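Teaching an arm by hand: tips from the Ridgeway bench

Start in simulation
Run the task there first with the remote control. A dropped cup costs nothing, and you can reset the table as often as you like. Keep the real arm for later.

Pick up mugs by the rim
Bring the gripper down with the fingers pointing at the table, one inside the cup and one outside. Close slowly, then lift straight up before you move sideways. Leave the other things on the table — a tomato, a loaf of bread, a sponge — so the demos include some clutter.
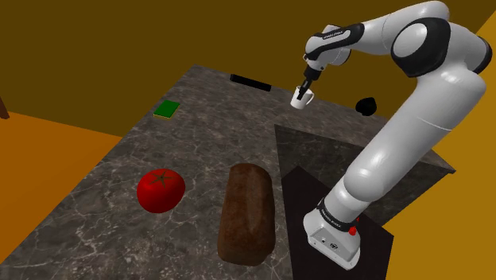
Keep demos short
Aim for 15 to 20 seconds each. If you stop to think halfway through, throw that one out and record it again. Long pauses get copied too.

Move the objects between runs
Shift the mug a little every time and turn the handle. Emil Frei recorded a whole set in July with the cup in one spot, and the arm missed it anywhere else.

Guiding the real arm
Hold it above the wrist with both hands and keep your fingers clear of the gripper. Save every run under a new name — Svenja Steiner adds the object and the start position.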